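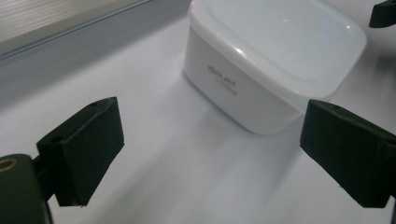 The Nedby list for the container task is now fixed at 125 demonstrations, all with the hand-held grippers. Please begin each one with the fingers open and clear of the box, and the lid on. Plain white plastic on a white table is hard for the model, so don't swap in a coloured box to help it along. Glare on the lid is fine, leave those in.

On January 30, 2018, Naheed Bajwa wrote:
> We have almost enough single-hand picks from Quaye.
> What we lack is anything with two grippers on the same
> container. Could Mamano take that on?

Mamano can, from May. Until then I'd like 9 two-gripper examples a head from whoever has a spare hour - slow ones are welcome.

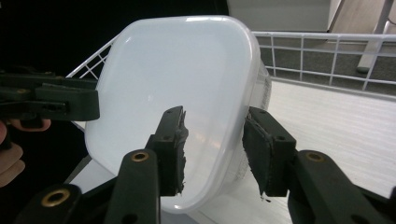
Should we delete an attempt when the container gets dropped?

Keep it, mark it as failed in the log and start a new recording. Cendgate trains on the failures separately and has asked for more of them.

Uploads go in the usual folder, one per person. Check the labels before you send.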